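After the Last Bus: How Hesmont Rewrote the Rules for Its Young Visitors

7 August 2025

When the Hesmont shopping centre introduced an evening supervision policy last November, its management expected objections from teenagers. The stronger response came from parents, many of whom learned of the change only when their children telephoned to be collected.

Under the policy, visitors under 16 must be accompanied by an adult after six o'clock in the evening. It applies to the food hall, the bowling lanes and the covered walkway that links the centre to the bus station. Shops with their own street entrances are exempt, an arrangement that has caused some confusion at the Bailly Street doors, where the boundary runs between a chemist and a shoe shop.

The decision followed a difficult autumn. The centre's operator, Sterier, recorded 278 incidents in the three months before the policy took effect, ranging from blocked escalators to a fight outside the bowling lanes which closed the upper floor for an evening. Four people were treated for minor injuries. Several tenants had by then asked for shorter opening hours, and one café had stopped serving hot drinks after dark. 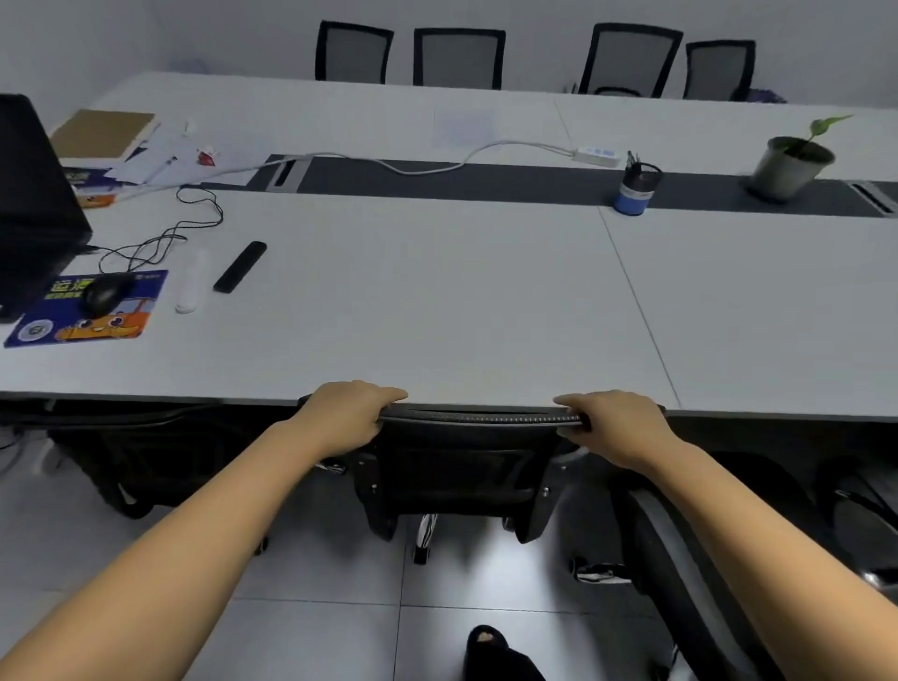 Sterier consulted tenants, the bus company and two local secondary schools before settling on the present wording. An earlier draft would have covered the whole weekend. It was withdrawn after the schools pointed out that a considerable number of pupils hold Saturday jobs in the centre and take their breaks in the food hall.

Enforcement rests with Altel, the security contractor, whose staff were given additional training in speaking with young people. Guards may ask for proof of age but may not search bags or retain identity cards. A visitor who cannot show proof is asked to telephone a parent or to leave by the nearest exit — in practice, most choose the exit.

In the first six months, staff spoke to 951 young people under the policy. Of these, 46 were asked to leave more than once, and their families received a letter. The number of recorded incidents has fallen, although the operator accepts that part of the trouble may have moved to the riverside car park, which lies outside its control.

Youth workers in the town remain unconvinced. They argue that the centre was the only warm, well-lit place open to teenagers on winter evenings, and that the nearest youth club closes at seven. A proposal to keep the library's ground floor open later is under discussion with the council, but no funding has been agreed.

Sterier will review the age limit and the starting hour before the winter season. Written comments may be left at the information desk on the ground floor until the end of the month.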